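3.2 Collecte des démonstrations

Les démonstrations ont été recueillies par téléopération sur le poste bimanuel décrit en 3.1. Deux bras sont fixés côte à côte sur un rail métallique, à l'avant d'une enceinte à trois parois. L'opérateur commande chaque bras séparément et garde la vue sur l'ensemble du plan de travail. Une caméra fixe enregistre en continu. Les positions articulaires, les consignes et l'ouverture des pinces sont horodatées sur la même horloge et ramenées à une fréquence commune de 30 Hz avant l'écriture sur disque.

La tâche retenue, que nous appelons « déballage », consiste à vider un sac de courses en plastique dans un panier. Elle a été choisie pour le sac plus que pour les objets. Un sac souple se referme, glisse sur la table et change de forme à chaque contact, et les politiques apprises sur des contenants rigides s'y comportent mal (voir section 5). Le bras gauche travaille du côté du sac et le bras droit du côté du panier. Le passage d'un objet d'un bras à l'autre est autorisé sans être imposé, et la stratégie est laissée à l'opérateur.
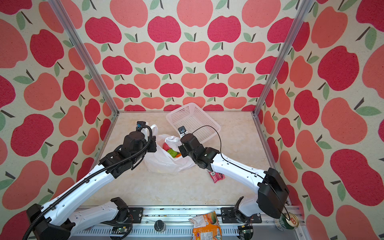 Figure 3a. Poste de collecte, vue de la caméra fixe. Sac contenant des fruits et légumes factices, bras gauche près du sac, bras droit devant le panier.

Les parois sont tendues d'un papier à motif de pommes, rouge et rose sur fond crème. Le jeu Cirine comprend 11 habillages de ce type, unis ou à motifs, que l'on change entre deux séries. Celui de la figure 3 compte parmi les plus difficiles pour le module de perception, dont les détections parasites se concentrent sur les parois latérales, où les pommes paraissent plus grandes que sur la paroi du fond. Nous l'avons conservé à dessein dans l'ensemble d'apprentissage. Les objets à saisir étant eux-mêmes des aliments factices, un modèle qui s'appuierait sur la couleur seule est pénalisé dès les premières itérations.

Des articles étrangers à la tâche sont également présents, posés sur la table ou sur le rail avant. Ce sont des emballages de snacks, des bocaux ou des boîtes de conserve. L'opérateur a pour consigne de ne pas les saisir. Leur disposition est tirée au sort au début de chaque série et n'est pas corrigée ensuite, même lorsqu'un coude en masque une partie.

Chaque épisode commence lorsque les deux pinces quittent leur position de repos et se termine lorsque l'opérateur appuie sur la pédale de validation. Entre deux épisodes, le sac est rempli à nouveau et reposé sans que l'on cherche à reproduire sa forme précédente. Le panier est replacé à la main, avec une orientation libre. Une série compte 200 épisodes, répartis entre deux opérateurs au moins afin de limiter l'effet des habitudes individuelles. Les séries ont été enregistrées sur le site d'Aststead par Poonam Tyagi, Wouter Wouters et Gilberto Castaño.

Nous avons d'abord imposé un ordre de saisie, de l'objet le plus haut vers l'objet le plus bas. Cette règle a été abandonnée en mars. Elle produisait des trajectoires trop semblables entre elles, et les opérateurs passaient un temps important à dégager un objet précis alors qu'un autre était directement accessible. Les épisodes enregistrés sous l'ancienne règle sont étiquetés comme tels et ne servent qu'à l'ablation du tableau 4.

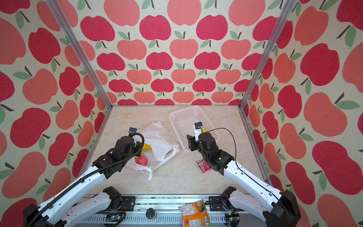
Figure 3b. Même poste. La pince gauche surplombe un objet jaune, la pince droite se trouve à l'intérieur du rebord du panier.

L'annotation est faite après coup avec l'outil Zukis. Pour chaque épisode, l'annotateur marque les instants de contact, de fermeture, de transfert et de dépose, puis attribue l'une des trois notes suivantes : réussi, réussi avec reprise, échoué. Une reprise désigne toute nouvelle tentative sur un objet déjà touché. Les reprises sont gardées dans l'ensemble d'apprentissage et leur poids dans la fonction de coût est identique à celui des autres segments. Les épisodes échoués sont écartés, sauf pour l'entraînement du classifieur de succès. Aba Quaye et Anouk Verbruggen ont annoté séparément une série commune, et les désaccords, qui portaient surtout sur l'instant exact du contact avec le plastique, ont été tranchés en visionnant les images ensemble.

Après filtrage, l'ensemble comprend 3648 épisodes. La partition entre apprentissage et validation est faite par série et non par épisode, pour éviter que deux enregistrements partageant la même disposition d'articles étrangers se retrouvent de part et d'autre. Deux habillages sont réservés au test et n'apparaissent dans aucune série d'apprentissage. Les données ont été figées dans leur version actuelle le 23 sept. 2025. Les modifications ultérieures se limitent à la correction de quelques étiquettes et sont consignées dans le fichier de suivi joint à l'archive.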